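홈 | 강의자료 | 과제 | 공지

스포츠 기록 읽기 3강: 농구 선수의 출전 시간과 효율

이번 강의에서는 신인 선수의 기록을 볼 때 출전 시간을 어떻게 반영할지 다룬다. 교재는 Sveva D'Amico의 강의록 2장이며, 수업 전에 표를 먼저 읽어 온다.

1. 경기당 기록의 한계

경기당 득점은 계산이 쉽지만 출전 시간이 다른 선수끼리 비교하기 어렵다. Vumthorpe의 후보 가드와 Garkholm의 주전 가드를 같은 표에 놓으면 후보 쪽이 늘 낮게 나온다. 분당 기록으로 바꾸면 순위가 달라지는 경우가 많다.

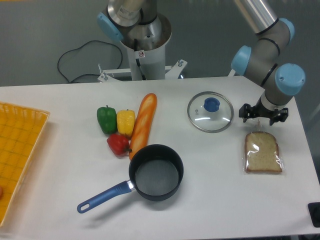

2. 공격권 100회 기준

팀마다 경기 속도가 다르므로 득점과 실점을 공격권 100회당 값으로 환산한다. 공격권 수는 야투 시도, 공격 리바운드, 실책, 자유투 시도로 추정한다. 자유투에 곱하는 계수는 리그마다 다르니 과제에 사용한 값을 적을 것.

연습 경기 기록은 따로 둔다. 상대 수준이 고르지 않고 감독이 선수 조합을 시험하는 기간이라 정규 시즌 기록과 합치지 않는다. 8월 연습 경기 자료도 마찬가지다.
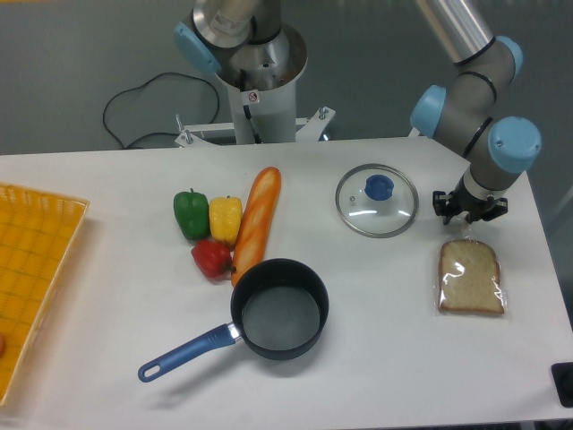
3. 과제

Brovus와 Bellini 가운데 한 팀을 골라 신인 선수 두 명의 분당 득점과 실책을 비교한다. 분량은 표를 포함해 5쪽 이내. 계산 과정은 부록에 넣는다.

관련 자료
- 2강: 박스스코어 읽는 법
- 보충: 야투율과 유효 야투율
- 4강: 수비 기록의 문제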